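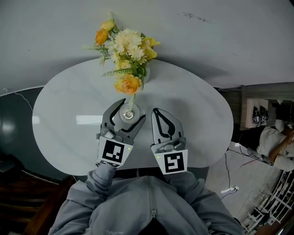 Getting a Living Room Through the Winter

January 9, 2024

The tree is down, the cards are in a shoebox, and every year at this point I look at my living room and think it has been somebody's storage unit since Thanksgiving. I do love the holidays, but I love the week after them almost as much, when you can finally see your own furniture again! So I've gathered up the things I do in January and February to get the room feeling fresh. Some of these came from my grandmother, some from readers, and a few I learned by ruining something first.

Start with the dust you can't see

Before I touch a single surface I do the lampshades. A clean, dry paintbrush (the soft two-inch kind) gets down into pleats far better than a cloth, and a lint roller is wonderful on plain fabric shades. Wipe the bulbs too, with the lamp off and the bulb cool. I skipped my reading lamp for a whole year once and thought my eyes were going.

Silk and other artificial flowers

These hold on to more dust than anything else in my house. For a weekly once-over I use a hair dryer on the cool setting, held well back, outdoors if the weather allows. When they're really grubby, put them in a big paper bag with half a cup of table salt, fold the top over and shake gently for a minute or two. Shake the salt off over the sink and you'll be surprised what color it is. Don't soak silk ones unless you've tested a petal on the underside, as the dye can run. I found this out with a red poppy and a white dish towel.

If your stems have flattened over the years, hold the blooms in the steam from a kettle for a few seconds and coax the petals open with your fingers. Mind your hands, steam is hotter than you remember.

Cloudy glass

Vases, bud vases, the decanter you got out on New Year's Eve – they all get that chalky bloom at the bottom if you have hard water like we do. Fill with warm water and white vinegar, half and half, and leave it overnight. For a narrow neck, add a spoonful of uncooked rice in the morning and swirl it round and round until the film lifts. Rinse, then turn upside down on a folded towel. Let it dry all the way before it goes back in a cupboard.

Marble, and things that look like marble

Please, please keep that vinegar away from real marble! It will etch the polish, and so will lemon juice, and so will a forgotten glass of orange juice (ask me about my hallway shelf). A soft cloth, warm water and one drop of dish soap is all it wants. Dry it right away so you don't get rings. Laminate and other marble-look tops are much more forgiving, but I treat them the same way because then I never have to remember which is which.

I've tried the Solier stone cleaner and liked it fine, though the bottle was $38 and I can't say my shelf knew the difference. The little Tirketti microfiber cloths, on the other hand, I would buy again tomorrow. Wash them without fabric softener or they stop picking anything up.

Candle wax on a tablecloth

Scrape off what you can with the back of a butter knife. Then lay the cloth between two brown paper bags and go over it with a warm iron, no steam, moving to a clean patch of paper as each one soaks up wax. Colored candles may leave a stain behind, and a dab of rubbing alcohol usually shifts it. Test the hem first.

Pine needles

The vacuum will clog, so sweep first with a rubber broom or even a rubber glove, dragging the needles toward you. Then vacuum with the hose alone, no attachment. I still find needles in July.

Dry air

With the heat running all day, wooden chairs start to creak and my poor ferns go brown at the tips. A shallow dish of water set on a pebble tray near the plants helps them a bit. We also keep a small humidifier going in the evening, and I rinse the tank every morning so it doesn't get slimy.

Next time I'll get into throw pillows, and what to do with the ones that can't go in the washer. If you have a good trick for getting cat hair off velvet, do write in, I'm running out of tape.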